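Building Materials 2, Handout 7: Sealers and surface treatments for masonry
Tutor: Ghazala Rizvi
Revised 6/26/18
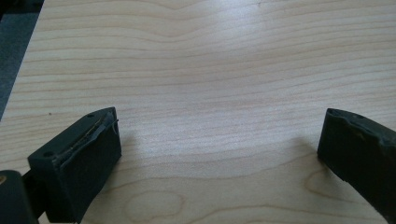 Fig. 1. Pale wood surface with curved grain.

Read the tin before you believe the brochure. Most of this handout is about clear water repellents for brick and stone, and most of what students bring me on the subject comes from people who sell them.

1. What the product is supposed to do

A clear repellent lines the pores near the face of the brick so that rain beads and runs off. It does not fill cracks. It does not repair open joints. If water is getting in through a failed joint or a bad flashing, the repellent will do nothing for it, and may slow down the drying of whatever gets behind it. I would put most "damp brick" complaints down to joints, gutters and sills. Check those first.

2. Film formers and penetrating types

Film formers (acrylics, mostly) sit on the surface. They can look glossy, they can peel, and they hold moisture in. Penetrating types (silanes, siloxanes and blends) soak in and leave the face looking much as it did. Sales sheets call both kinds "breathable." Ask for the vapor transmission test, and ask what brick it was done on. A figure from a dense lab sample tells you very little about a soft old common brick.

3. The Edstead wall

Bujar Kneževič treated half of the Edstead garden wall and left the other half bare, which is more than most suppliers bother to do. The wall was 54 feet long, same brick, same mortar, same exposure. By the second September the treated half had more spalling along the bottom courses. Salts had built up behind the treated face and pushed it off. One wall proves nothing, and Halvard Fagerlund has pointed out that the bottom courses had no damp-proof layer on either half. Fair enough. I still wouldn't treat a wall with rising damp, and neither would he.

4. Reading a claim

"Cuts water absorption by 82 percent." Over what period, on which substrate, and how long after it was applied? A drop measured in the first week is not a service life.

"Lasts 20 years." Look for where it was weathered and who did the checking. Accelerated tests are useful for comparing one product with another. I don't trust them for a date.

"100 percent natural." Ignore it.

5. If you are going to use one anyway

Repoint first and let the mortar cure.
Clean off salts dry, with a stiff brush. No wire.
Do a test patch low on the wall and another high up, and leave them through a wet season.
Run a tube test before and after, on brick and on joint - the joint is usually the worse of the two.
Write down the product, batch and coverage. The next person will need to know, and you can't easily get a penetrating treatment back out.

Reading: Nighat Talpur's notes on salt damage, sections 2 and 3. Skip the supplier leaflet in the back of the folder unless you want practice with part 4.

For next time: bring tube test readings from one wall, treated or not, with the times noted.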